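Moving the budget to paper

I stopped using a budgeting app in December and went back to a notebook. A few people asked how that was going after I mentioned it in the comments, so I'm writing it up.

The app was fine. It pulled in every transaction and sorted them into colored groups, and I looked at it maybe once a month, usually after I had already spent the money. My friend Marjatta has kept a household book since her first apartment, and she can tell you what she paid for firewood ten winters ago. She told me to try it for one season before deciding anything.

My setup is a plain ruled notebook and a pencil. Each month gets a spread. Left page is fixed bills, right page is everything else. I write things down in the evening, usually after the dishes, and it takes a few minutes. If I skip a day I go through my pockets for receipts and guess at the rest.

The first month was a mess. I had 2,000 to work with after rent and thought I'd end up with a good chunk left over. I spent 1,530 of it. Groceries alone came to 722, and that was with me thinking of myself as someone who cooks at home and doesn't buy much. I added it up again and got the same number.

So groceries were the place to start. I went back through the lines and saw that the big weekly shop was pretty reasonable. The trouble was the small trips. I'd go in for milk and come out with bread, olives, a magazine and some kind of cheese. Those trips didn't register with me at all when the app was doing the counting. 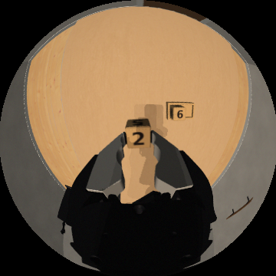 Number 2, held up to the light.

My second rule, after writing everything down, is that I only go to the store with a list. Ehsan thinks this is too strict and says he gets his best dinner ideas walking down the aisles. He may be right, but he also throws out a lot of cilantro. I keep the list on the fridge and when something runs out it goes on there. If it isn't on the list I leave it until the next shop, with an exception for coffee.

I also started a page at the back for things I want but haven't bought. There's a pair of boots on it, a better lamp for the desk, and a bread knife. I crossed out the lamp after a few weeks when I moved the old one to the other side of the desk and found I could see fine. The bread knife I bought. The old one was tearing the loaf apart.

What I miss from the app is search. When the dentist's office asked when I'd last paid them, I had to turn pages for a while. I've since started putting a small D in the margin next to anything medical or dental, and a C for the car.

I'll keep going through spring at least. The notebook has plenty of pages left, and the car is due for new tires, so that right-hand page is going to look bad for a month.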